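Flilow table-setting data: rules for recording

Maintained by Bohumila Urban. Last change: 27 July 2024.

The set has 400 episodes, each with two arms. Please read the rules before you add new ones.

1. Keep hands outside the reach of the arms while they have power.
2. Check that cables can follow the full movement of each arm.
3. Stop after 25 episodes and look over the grippers.
4. Food that falls on the table stays there until the episode ends. Do not clean during recording.

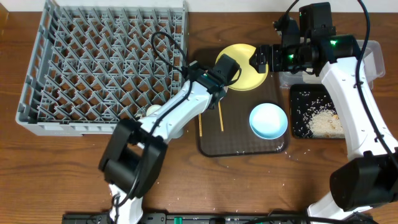 5. Failed episodes are kept and get the label "fail". Do not delete them. Questions about labels go to Kai Sauerland.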